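Ticket 2275 -- Clindthorpe Gallery online collection, painting records

**Status:** open, partly fixed

Hi all, me again. Picking up where I left off in September, when we moved the painting records over from Kultach to Griltholm. Most of it went great! 1,153 records came across and I've been clicking through them with my coffee every morning since.

**What's wrong:** 659 of the records show the wrong date for the painting. Anything we'd entered as "circa" lost the circa and got rounded to the start of the decade (so a dot painting we had as c. 1987 now says 1980, and the artist's family would like a word with me).

**What I tried first:** re-saved one record by hand. The date came right, then flipped back overnight. Did it again with a different browser, same thing.

**Second try:** turned off the nightly sync. Dates stayed put this time -- hooray -- but then the new loans from Ranjbar stopped showing up on the public page, so I had to turn it back on.

**Third try:** exported a batch to a spreadsheet and looked at the raw columns. There are two date fields, "date made" and "date display". Ours all went into "date made", which only takes a plain year. "Date display" is blank on every bad record I opened, and it's filled in on the good ones. I think that's our culprit.

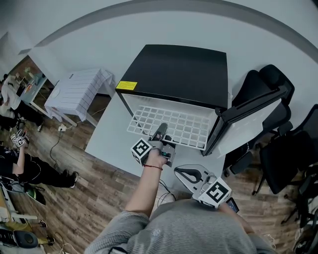

Reply from Griltholm support: you're right about the display field. The sync rebuilds it from "date made" whenever it finds it empty, so your hand edits were being overwritten. Fill "date display" first, leave "date made" as a plain year, and import the batch with "keep existing text" ticked. Please try a small set before you run the lot.

Okay, did that with 3 watercolors on December 11, 2020, and left the sync running. All of them still say circa this morning! I'm doing the rest in batches by artist, starting with the desert painters -- those are the ones people write in about. Leaving this open until the last batch is through. Also, can somebody tell me if the wall label template reads the same field? Mine still prints the old year.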